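Novthorpe Electoral Office: Notice to Residents Ahead of the Council By-Election

March 8, 2021

The Novthorpe Electoral Office has confirmed the arrangements for the by-election in Vaker Ward, called after the resignation of Councilor Niall Urquhart last month. Polling will take place before the end of March. Three candidates have been accepted: Raelene Tuhiwai, Kiran Chaudhary and Yhon Huamán. The order of names on the ballot was drawn by lot at the town hall, with an agent for each candidate present.

The ward has 1114 registered voters. Residents who have moved within the ward since the last general election should check that their entry shows the current address. Corrections may be made in person at the front counter or by letter. A correction received after the roll closes will be held over for the next election and will not affect the voter's right to vote at the former address.

Applications for mail ballots are running well ahead of the last by-election. The office had received some 70 applications when this newsletter was prepared, and the forms are being processed in the order in which they arrive. Voters who have applied and have not received a ballot one week before polling should telephone the office. Replacement ballots can be issued only to the voter named on the application.

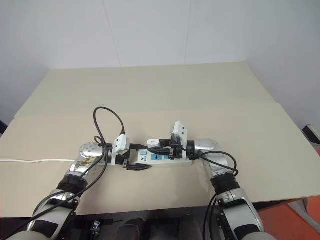 Campaign rules are unchanged from the last ordinary election. Signs may be placed on private property with the owner's consent and must be taken down within seven days of the poll. No sign, table or leaflet stand may be set up within 40 yards of the entrance to the polling place. Candidates using the Sarkton Street Hall for public meetings are asked to bring their own sound equipment and anything needed to run it, down to a power strip, as the hall supplies only the wall outlets. Cords must be kept clear of the aisles and of both exits. Bookings are limited to two evenings for each candidate, and the hall must be vacated by 10 p.m.

A joint candidates' meeting will also be held at the hall. All three candidates have agreed to attend. Each will speak for five minutes, followed by written questions from residents. Questions may be left at the town hall in advance or handed in at the door, and should be addressed to all candidates. The meeting will be chaired by Kenna Moffat, Deputy Returning Officer, who will group questions on the same subject and read them aloud. Seating is limited to 40 in the main room under the present distancing rules. The proceedings will be relayed by loudspeaker to the side room.

Mrs. Moffat has reminded all parties that the office cannot give an opinion on the content of campaign material. Complaints about statements made in leaflets should be put in writing, with a copy of the leaflet attached. Complaints about the placement of signs may be made by telephone.

The count will begin at the town hall once the polling place has closed and the boxes have been received. Each candidate may appoint two observers, whose names must reach the office by noon on the day before the poll. The result will be posted on the town hall door and printed in the next issue of this newsletter.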